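Well dressing at Zomilside

Well dressing at Zomilside is a seasonal folk custom in which the springs and wells of the parish are decorated with pictures made from flower petals, leaves, moss and seeds pressed into wet clay. It is held each July and lasts 11 days, from the first blessing of the water to the night on which the boards are taken down. The custom has both a church form and a pagan form, and the two have been kept side by side in the valley for several generations.

Name and setting

Zomilside lies on a limestone slope above the river Eide. The soil is thin and surface water drains quickly, so the older houses were built close to the springs. Five of these are dressed: Pendgate Well, the Upper Trough, Maiden Spring, the Lych Well and the Tap. The last of these is not a spring at all but a public pump, which was added to the round when piped water reached the village. The nearby town of Jenoston had a dressing of its own, which lapsed when its well was capped.

The word "dressing" is used locally for both the act and the finished board. The people who do the work are called petallers, and the clay is known as slub.

Origins

The age of the custom is disputed. Parish accounts mention payments for "garlands at the welle" but do not describe pictures, and it is likely that the early form was a simple hanging of green boughs. Clay boards appear in the record much later. Claims of an unbroken line from pre-Christian water worship rest on local tradition and on a small number of finds from the mud at Pendgate Well, among them bent pins and a lead tablet with no legible text. Bent pins are common at healing wells across Britain and may date from almost any period.

A second account links the custom to a drought in which the springs at Zomilside kept running while those at Jenoston failed. The story is told at the Lych Well on the opening evening. No written source for it is known.

Construction of the boards

Each dressing is built on a shallow wooden tray with rows of nails driven into the base to hold the clay. The trays are soaked in the river for several days beforehand so that the wood does not draw moisture from the slub. The clay is mixed with water and salt, trodden until smooth and spread level with the rim.

The design is drawn at full size on paper, laid over the clay and pricked through. Outlines are then set with alder cones, coffee beans or peppercorns, a stage called black-knobbing in some villages and simply "lining" at Zomilside. Colour is added from the bottom of the board upwards, with each row of petals overlapping the one below so that rain runs off. Hydrangea is used for blues, parsley for green fields and lichen for stone. By local rule everything placed on the face must be of natural growth, although shells and fleece are allowed.

The largest board, at Pendgate Well, takes up to 4000 petals for the sky alone. Smaller boards for children are made at the Tap and follow looser rules.

Observance

The church form begins with a procession from the lych gate, with a reading and a short prayer at each well. The order of wells is fixed and runs downhill.

The pagan form is held at dusk on the same day and runs uphill, from the Tap to Maiden Spring. Water is drawn from each well in a shared bowl and carried to the next, where it is poured back before more is taken. At Maiden Spring the four quarters are called, the water is blessed in the name of the goddess of the place and the bowl is passed round the circle. Offerings are limited to bread, milk and flowers. Ribbons and other cloth were once tied to the hawthorn above the spring, but synthetic cloth damaged the bark and the practice is now discouraged.

Some households also keep a private rite on the last night. A few petals are taken from the finished board, dried, and kept on the hearth or altar until the following year. The clay is returned to the riverbank at Eide.

Symbolism

Church designs are usually drawn from scripture. Pagan designs, which by agreement occupy Maiden Spring and the Upper Trough, favour the wheel of the year, the hare, the moon in its phases and the spiral. Green men appear at both kinds of well. The use of salt in the clay has a practical purpose – it slows drying – but is also read as a form of cleansing.

Water supply and access

Natural flow at three of the wells is now weak in dry summers. Maiden Spring and the Lych Well are fed only by the hillside, and pumping to them is not permitted under the terms agreed between the two groups. The approach to Pendgate Well is by a stepped path of 300 yards, and 2 wells can be reached on level ground: the Tap and the Lych Well. Water from all five is treated as unfit for drinking, and in both forms of the rite it is touched to the brow and not swallowed.

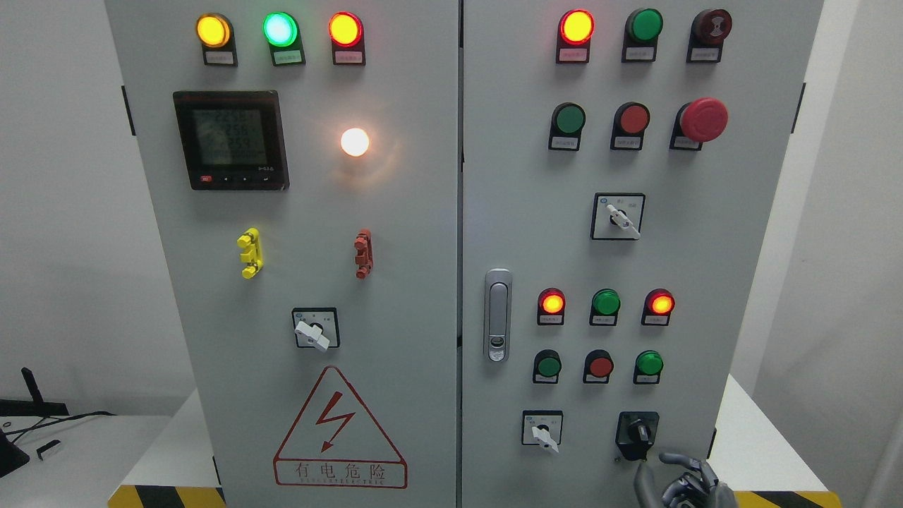
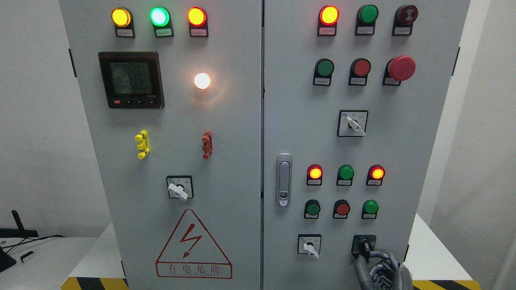
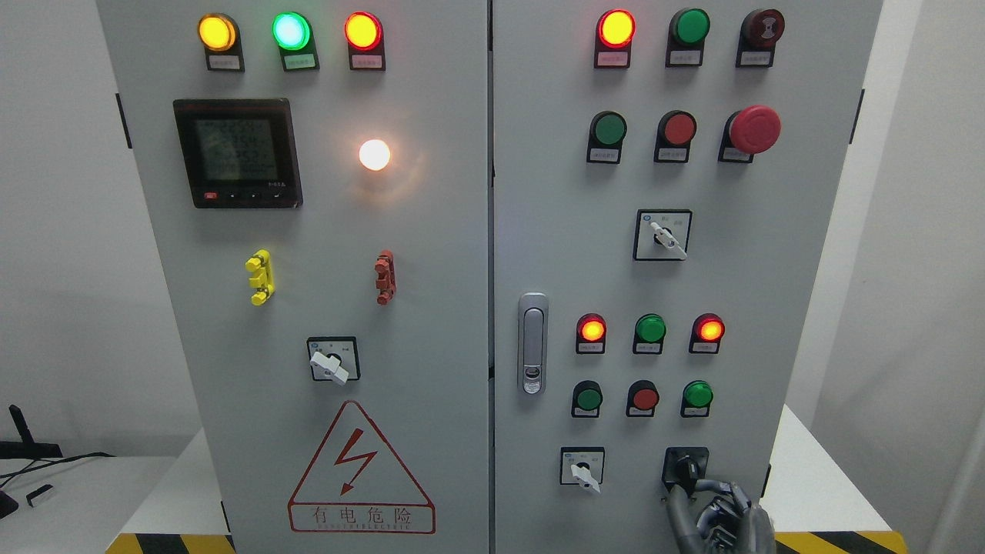 Electrical control cabinet doors with indicator lamps lit.

See also

Holy well
Clootie well
Midsummer customs
Wheel of the year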